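Speaker notes: Opening Weekend and After: Reading Early Box-Office Returns
Regional Exhibitors' Meeting, Tuesday, September 27, 2022
Prepared by the programming office, Istero Cinemas

**Running time:** 77 minutes, including questions. Slides advance from the lectern.

## Slide 1. Welcome

Good morning, and thank you for attending. On behalf of Istero Cinemas, I would like to thank the organizers for giving us this part of the program.

My subject today is the staggered release, by which I mean a film that opens in some countries or regions before others. Many of you book such films every season. By the time they arrive at your box office, a set of figures has already been published, and your managers, your landlords, and your local newspaper have all read them. I want to discuss how those figures should be used when you decide how many screens to give a title and for how long.

I will refer throughout to our own experience with two releases. The first is *Vuldale*, a fantasy adventure that reached us in July after opening abroad. The second is *Nuchit*, a smaller family drama that opened here first.

(Pause. Confirm that the back rows can hear.)

## Slide 2. What a gross figure contains

A reported gross is the total amount paid for tickets. It includes the share that stays with the theater. It may include preview screenings, and in some reports those previews are added to the Friday figure. It does not include concessions, and it says nothing about the cost of making or promoting the film.

These points are familiar to everyone here. I repeat them because our own staff did not all define the word in the same way when we reviewed our booking decisions this summer. One site manager was comparing net receipts at his theater with gross receipts elsewhere. His site appeared to be performing badly when it was performing as expected.

We have since written a single page of definitions for all sites. Copies are on the table by the door.

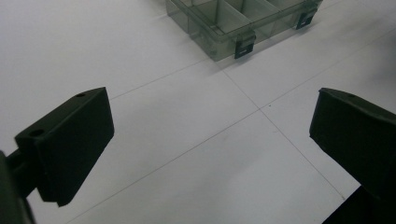

## Slide 3. Early foreign returns

When *Vuldale* opened overseas, the early reports were strong, and we received several requests from our sites for additional screens. We granted most of them.

Three matters should have been examined more closely before we did so.

The first is the calendar. The film had opened abroad over a public holiday. Our own opening fell on an ordinary weekend, with school out but no holiday to support the Monday.

The second is ticket price. A large part of the overseas total came from premium formats. Only two of our sites have a premium auditorium. The admissions behind the headline figure were lower than we had assumed.

The third is competition. Abroad, the film had very little against it. Here, it shared its second weekend with an animated feature aimed at much the same families.

The film did well for us. It did not do well enough to fill the screens we had set aside, and in its second week we were showing it to small audiences in large rooms at several sites.

(If asked for the site-level figures: these are confidential under our agreement with the distributor. Offer to discuss the general pattern after the session.)

## Slide 4. The second weekend

The change from the first weekend to the second is the most useful figure that most of us receive, and it is available to every theater in this room without a subscription of any kind.

For a film with a large existing following, a steep fall is normal. The most eager part of the audience has already attended. A steep fall for a film without such a following is a more serious matter and generally means that those who came did not recommend it.

*Nuchit* opened quietly. We had booked it for 2 weeks in our smaller rooms. Its second weekend was level with its first, and the weekday matinees improved. We extended the booking at the sites where we could. At others, the room had already been promised elsewhere, and we lost the film while people were still asking for it at the counter.

For this reason, our standard booking sheet now leaves one auditorium per site unassigned until the Monday of the second week. Some distributors were reluctant to accept this. Most have done so after a conversation.

## Slide 5. Advance sales

We moved our advance ticketing to the Billeo system before the summer season. I have been asked to say a few words about how we use its reports, and I should state that Istero has no financial interest in the product.

Each morning, the programming office receives a list of advance sales by title, site, and showtime. We compare the list with the same number of days before opening for earlier films of a similar type. We do not compare a superhero film with a drama, and we try not to compare a July opening with one in the fall.

Advance sales for *Vuldale* were concentrated in the evening shows on opening night. At our largest auditorium, which seats 600, the first evening performance sold out early in the week. The Sunday afternoon performance in the same room had hardly begun to sell. We took notice of the first fact and gave too little attention to the second.

My advice is to read the weakest showtimes on the list before the strongest. Opening night will usually take care of itself.

(Drink of water. Check the time. If past the halfway point, shorten the next slide and go directly to the staffing paragraph.)

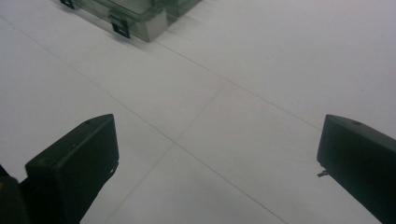

## Slide 6. Screens, staffing, and cleaning time

Once a screen count is fixed, the rest of the building must follow it. Additional showings of a long film leave less time between performances. With *Vuldale*, several sites scheduled starts so closely that patrons were waiting in the corridor while the previous audience was still leaving.

We now ask each site to submit its schedule with door times as well as start times. Where two large rooms empty within a few minutes of one another, the site is asked to move one of them. This has reduced complaints, and our concession managers report that the lines are easier to handle.

Staffing should be set from expected admissions, using the site's own history. It should not be set from the national gross. I am aware that this sounds obvious. In a busy week it is easily forgotten.

## Slide 7. Speaking to the local press

Your local newspaper or radio station may telephone after a large opening. They will often have a national or worldwide total in hand and will ask whether your theater saw the same result.

We advise our managers as follows:

- Confirm that the film is playing and give the dates through which tickets are on sale.
- Do not give attendance figures without approval from the programming office.
- Do not predict a final total for any film.
- Refer questions about budgets or profits to the distributor.

A friendly and brief answer is usually all that is wanted. If the caller would like to speak with patrons in the lobby, that is a decision for the site manager.

## Slide 8. The fall schedule

Several of the titles coming to us this fall will have opened elsewhere first. We expect to hear large numbers, and we expect our sites to ask for more screens as a result. Each request will be considered with the following questions in mind. Was the foreign opening on a holiday? How much of the total came from premium formats? What will be playing against the film here in its second week? Are the Sunday and weekday shows selling?

A site that can answer these questions will receive a decision within one business day. A site that cannot will be asked to resubmit.

We will review this procedure after 90 days and will gladly share what we learn with other members of this group.

## Slide 9. Questions

(Leave this slide up until the end of the session. Repeat each question into the microphone before answering.)

Likely topics:

- **Shorter exclusive windows.** Istero's position is unchanged. We negotiate each title separately and do not comment on talks in progress.
- **Discount days.** Admissions rise and the average ticket price falls. Reports that show only the gross will hide the first effect.
- **Independent houses with one or two screens.** The unassigned auditorium is not practical for them. Suggest a shorter first booking with an option to extend, agreed in writing.
- **Return of *Nuchit*.** Under discussion for selected matinees. No dates to announce.

Thank the chair, remind attendees that the definitions page is by the door, and return the clicker to the technician.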